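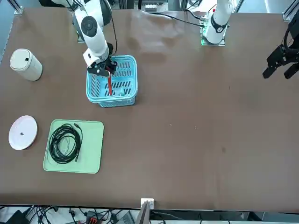 La cesta azul claro, sobre la mesa.

Se buscan participantes para un estudio sobre listas de la compra

En Trestico llevamos dos años leyendo listas de la compra ajenas y hemos llegado a la conclusión de que necesitamos más. Tenemos 351, casi todas de gente que escribe «cosas para cenar» y se queda tan tranquila. Para la segunda fase del estudio buscamos 41 hogares dispuestos a apuntar lo que piensan comprar, comprarlo o no, y contárnoslo después sin maquillaje.

Puede participar cualquier persona mayor de edad que haga la compra de su casa al menos una vez por semana, viva en Nundlow o alrededores y sepa dónde tiene un bolígrafo. Nos interesan los hogares de una sola persona, que en la primera fase fueron pocos y contestaron tarde. También los pisos compartidos, siempre que los habitantes se hablen. Las familias numerosas son bienvenidas, aunque les pedimos que designen un portavoz antes de la entrevista y no durante.

No hace falta comer bien. Lo decimos porque en la primera fase hubo quien añadió acelgas a última hora, con otra tinta.

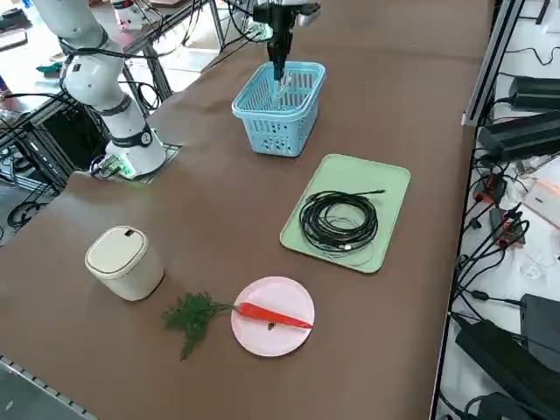
La participación dura seis semanas. Cada semana se entrega la lista original (en papel, en el móvil o en el dorso de un sobre, nos da igual el soporte) junto con el tique de caja. Los tiques pueden llevar tachado lo que cada cual considere íntimo. Al final hay una entrevista de cuarenta minutos en nuestra oficina de la calle Eridton, segundo piso, sin ascensor. Quien no pueda subir escaleras que nos lo diga y bajamos nosotros, que buena falta nos hace.

Hay también un cuestionario. Es largo. Lo redactó Léonie Lemaire, que dirige el estudio y no acepta sugerencias sobre la pregunta 17.

La compensación es de 213 euros por hogar, pagados por transferencia al terminar la entrevista. Quien abandone antes cobrará la parte proporcional de las semanas entregadas. Si en una casa viven cuatro, siguen siendo 213 euros y el reparto no entra en nuestras competencias. 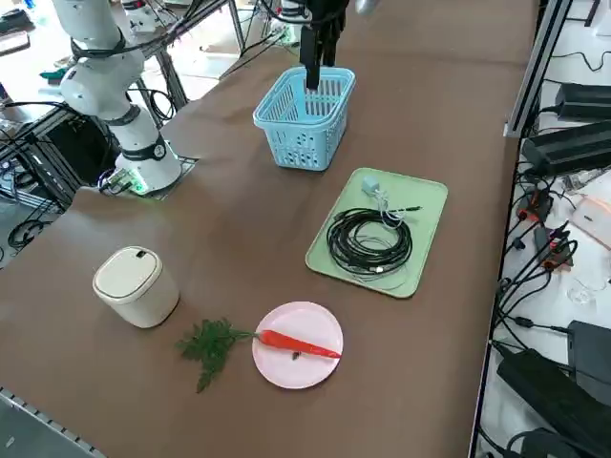 Los datos se guardan sin nombre ni dirección y se destruyen al cerrar el proyecto, financiado por la Fundación Amarasinghe. No vendemos nada, no recomendamos supermercados y no vamos a llamar a nadie en junio para ofrecerle una tarifa eléctrica.

Quedan excluidos los empleados de Trestico, sus parejas y quienes ya participaron en la primera fase, incluido el señor que nos sigue mandando listas – muy buenas, por cierto.

Para apuntarse, basta con escribir a Shahnaz Jayasinghe, coordinadora de participantes, o pasar por la oficina por la mañana. Hay que indicar cuántas personas viven en casa, quién hace la compra y quién dice que la hace. Se agradece adjuntar una lista reciente. El plazo termina el 13 de agosto de 2026. Contestamos a todo el mundo, también a los que no entren, normalmente en una semana – dos si hay vacaciones de por medio.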